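TESTING / GRIPPERS & END EFFECTORS

Three Pegs and a Bad Attitude

There is a toddler toy that asks you to put rings on a post. The grown-up version costs a great deal more and goes worse. You take a round plate with pegs standing on it, a few small spur gears with holes through the middle, and a robot arm, and you ask the arm to put the one on the other. Then you cancel your lunch plans.

I spent most of May in the test room at Kistholm, which buys fingers from people who make fingers and finds out whether the brochure was telling the truth. This round was between two sets of them. The Fikasari pair is tapered and slotted, with a gritty pad on the inside faces. The Skukitz pair is stiffer, smoother and, by the look of the invoice, hand-carved by monks. Both bolt to the same arm and both run on a controller called Bae, a name that stopped being funny on the first morning.
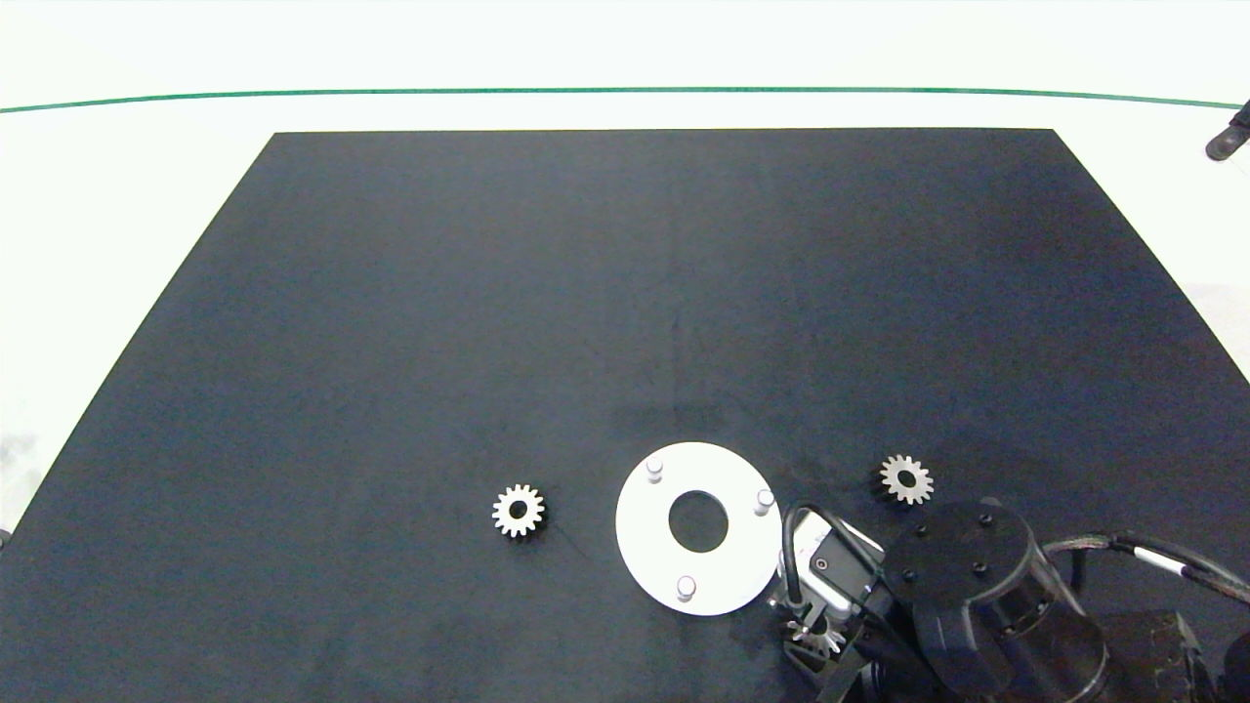
The rules were simple. Each set got 40 tries at picking up a gear from the mat and seating it on a peg. A gear had to end up flat to score. A gear leaning on its peg like a man outside a bar scored nothing, even when everyone in the room felt it had shown promise.

Skukitz went first and managed 32. Its misses were tidy. The stiff fingers either had the gear or they didn't, and when they didn't, the gear shot off across the mat with real ambition. Stiffness is lovely until you are a hair off center, at which point you have built a very expensive tiddlywinks set. 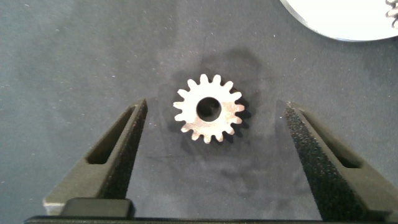 Picking up a gear is the part that looks hard and mostly isn't. The teeth give a pad plenty to bite on. What matters is how the gear sits once the fingers shut. If one side touches first, the gear slides, then tips, and from then on the arm is carrying something at an angle it knows nothing about. Bae will happily report a good grip. Bae reports a good grip on thin air if you leave the force limit where the factory put it.

We changed the force limit.

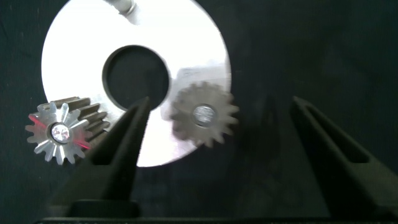

Why not just squeeze harder?

Extra force holds the gear better on the way over and hurts you at the peg. The last bit of the job needs a little slip, so the bore can find its way down. Clamp it tight and a small error stays a small error all the way to the jam.

The Fikasari fingers seem to have been drawn by somebody who had met this problem. They flex a little. On the slow setting they let a crooked gear shuffle itself straight, and they finished with 2 misses out of 40, one of which I blame on myself for leaning on the table. The price of all this good manners is the pads, which shed grit and collect lint, and which want a wipe more often than the manual admits.
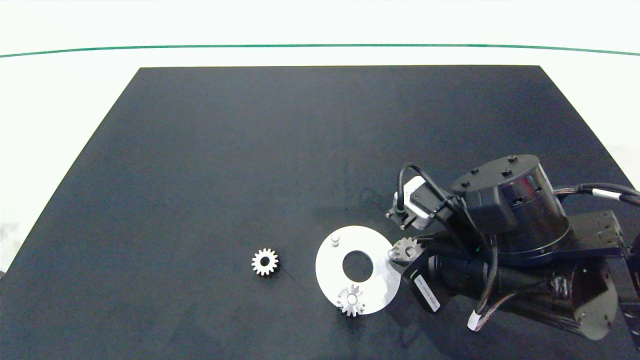 One gear in the grip, one at the plate, one still waiting its turn.

After the scored runs we left the Fikasari set on and let it keep going, partly for wear data and partly out of a mood. It made 1377 picks before the pads began to look tired. I can't say the same for the rest of us, who looked tired well before that.

So, Fikasari, if your parts are small and your fixtures are less square than you tell people. Skukitz, if everything arrives exactly where it should and you work somewhere I have never been. Kistholm is keeping both. The next round is washers, which are thinner, have no teeth to grab, and are already causing arguments about whether tape is cheating.

Contact the editors | Copyright, all rights reserved | Back to top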